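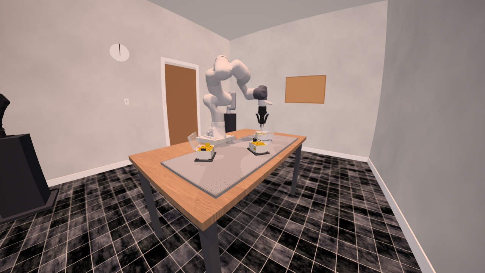
Course instructor, Introduction to Robot Handling
Tredgate Robotics Teaching Lab

Welcome back, everyone! Unit 7 is the one I look forward to all spring, and I hope you'll enjoy it as much as I do. We're staying in the simulated room for now (the real bench can wait until May), and your arm has three small boxes to deal with on the perforated plate. They look simple enough. Take your time with them anyway, and please read the whole handout before you load anything.

Start with the gripper pointing straight down and well clear of the lids. Open the Mullura project, save a copy under your own team name, and only then begin to set your waypoints. I like a high point over each box first, then a low one, with a slow move in between, and I'd be glad if you tried it that way at least once before inventing your own. 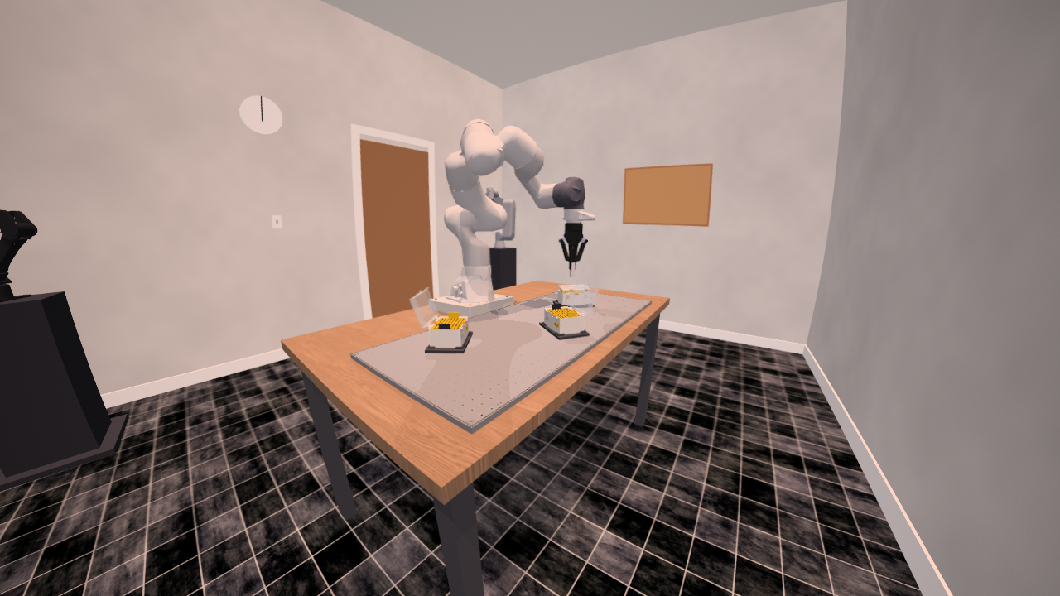

Lids deserve a little extra patience. An open one leans back and takes up more room than you'd think, so plan your way in from the side where it isn't, and check the path from two views before you press run. If your fingers pass through a lid in the simulator, count that as a crash and write it down in your log.

Each team hands in 3 clean runs, plus a page of notes on what went wrong along the way. Messy notes are welcome! Bring them to the Clastico room at 4:00 and we'll go over them together.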